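Collecting Kitchen Demonstrations for a Small Robot Arm
Project report, Clémence Maillard
January 13, 2019

The goal of my project was to build a set of examples that a learning system could use to copy simple kitchen tasks. I did not train the final model myself. My part was the collecting, the labeling and the first round of checks. The software for recording was Luvodard, which our lab already used for an earlier project.

Each example is one short run. I moved the arm with a hand controller while Luvodard saved the joint positions, the state of the gripper and the video. Before a run I picked a task from a printed list, such as "put the pepper in the pot" or "move the corn to the sink." After the run I typed in what had been done and marked it as a success or a failure. Failed runs were kept in a separate folder called Boychuk, after the street the lab is on.
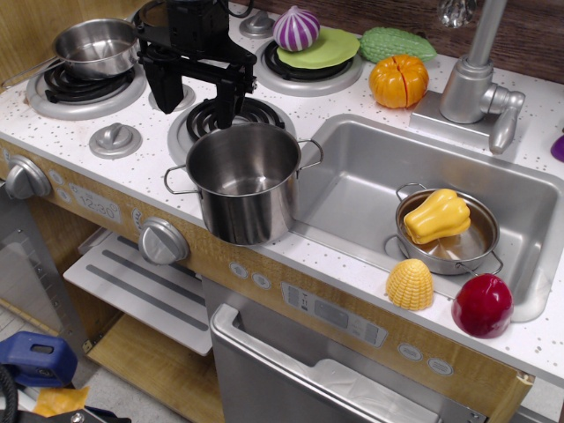
Setup and objects

The toy kitchen has coil burners on the left and a steel sink on the right, so most tasks mean carrying something from one side to the other. I used plastic vegetables and steel pots in different sizes. The tall pot was the hardest to work around. Its rim is high, and the gripper had to come down almost straight to avoid hitting it.

At first I put everything back in the same place after each run. My advisor pointed out that a model could learn the places and ignore the objects. From the second week on I changed the layout every 23 runs and left extra vegetables on the counter that had no part in the task.

Results

I recorded 435 runs. Of these, 226 were marked as successes and passed the checks. The most common failure was the gripper closing too early and pushing the object away. Round items did this more than long ones.

Labeling took longer than recording. I had written "pan" and "pot" for the same object in many early runs and had to go back and fix them by hand. The next student should agree on a word list before starting. The cleaned set is stored on the Allau drive with the word list and my notes on each layout.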